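Guest rooms in Mireritz: registration opens for new hosts

May 26, 2026

The town of Mireritz will start a register of private guest rooms this summer. Households that rent out one or more rooms to visitors must sign up before the end of September. Until now the town only kept a list of hotels and the two larger inns near the harbor.

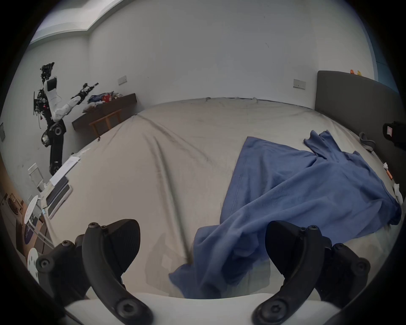
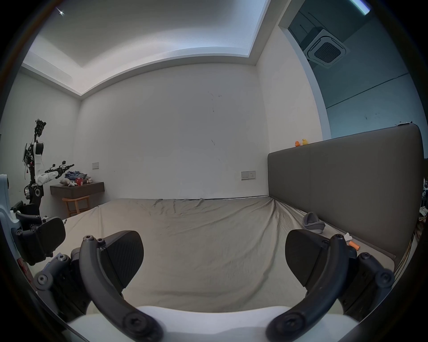
A large bed with a light-colored sheet. Private rooms are a growing part of the places to stay in Mireritz.

According to the town office, 296 households have already said that they want to be on the register. The office expects more after the information evening, which will be held in the old school on Dalsgaard street. Last year the private rooms had 3,323 overnight stays, but this number comes only from hosts who reported by their own choice, so the real number is probably higher.

Registration is free of charge for the first year. After this, hosts will pay a small yearly fee that depends on the number of beds. Each host gets a number, and this number must be shown in all advertisements, also on the internet. Who rents out without a number after September can get a fine of up to 2,000 crowns.

The hotels in the town have asked for such rules for a long time. They say that private hosts should pay the same visitor tax as everybody else – and that the money is needed for the beach path, which was damaged in the winter storms. Some hosts are less happy. They fear more paperwork for a room that is used only a few weeks in the year.

The neighboring town of Kiltum has had a similar register for several years. There, the town office sends one letter each spring, and hosts fill in one page. Mireritz plans to use the same form, with small changes.

The forms can be picked up at the town office during opening hours or at the Grinent bookstore next to the bus station. Help with filling in the form is available on Thursday afternoons, and no appointment is necessary.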